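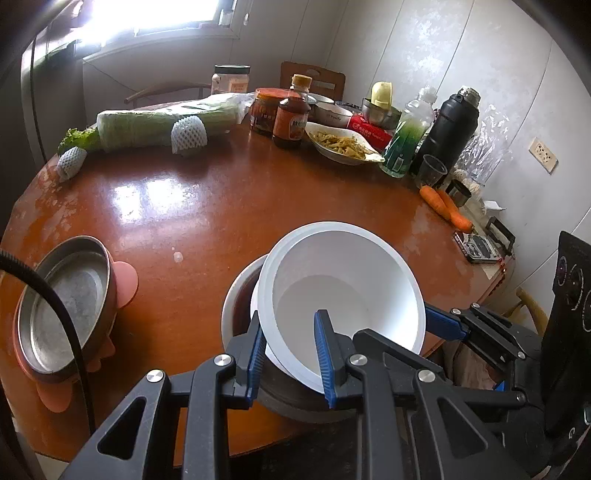
Handheld gripper demos: ablation results, please pick holes

Posted by tudel_rig, 2025-10-15

Right, quick one before I lose the afternoon. We've been training a bowl unstacking policy on handheld gripper demos only, no teleop at all. Question was whether messy real tables help or just slow things down.

Two sets, 100 demos each. Set A = bare bench, bowls only. Set B = proper kitchen tables with the food and jars left on. Same policy, same number of training steps, tested on a table neither set had seen.

Set A: 31 successes out of 100
Set B: 31 + 25, so 56

Bigger gap than I expected. Most of the A failures were the fingers closing short of the rim. Write-up goes on the Destard page in November if it survives you lot.

destard_fan
Nice. But is it the clutter or the light? A glossy table by a window is a very different thing from a matt bench. You've changed 2 things and named one.

tudel_rig
Fair. Glare is definately in there. Steel pan, white bowls, varnished top, all of it bouncing the window back. I'd call it part of what B means but yes, the title oversells.

rainer77
Disagree with calling it part of B. If it's glare then you can fix it with brightness augmentation on A and save yourself dragging kit round people's kitchens. Have you tried that? Cheap to run.

tudel_rig
Not yet. Will do tonight.

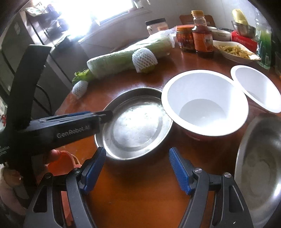 Other thing, the approach. In B people come in over the near edge of the table with the fingers open and have to choose a rim with other rims right next to it. On the bench there's one stack and you go straight down. So the demos differ in path as well as looks. Augmentation wont touch that.

tovier_k
That's the bit I'd believe. We saw the same on the Tovier drawers job, varied approach angles did more than varied backgrounds. Did you log the wrist pose at the moment of closing? Plot the spread for A and B, would settle half of this.

rainer77
Would settle none of it if the spread's wider AND the light's different. Needs a third set. Clutter on the bench, blinds down.

tovier_k
Half, I said.

destard_fan
Also who did the demos? If the same person did A first then B they were just better by the end.

tudel_rig
Two of us, mixed order, but not properly shuffled. Hm. Will put that in the limits section.

Ok so: augmented A tonight, pose plots tomorrow, third set when I can get the bench back. Posting numbers in here either way, even if rainer's right

rainer77
Post the failures as well please, clips not just the count.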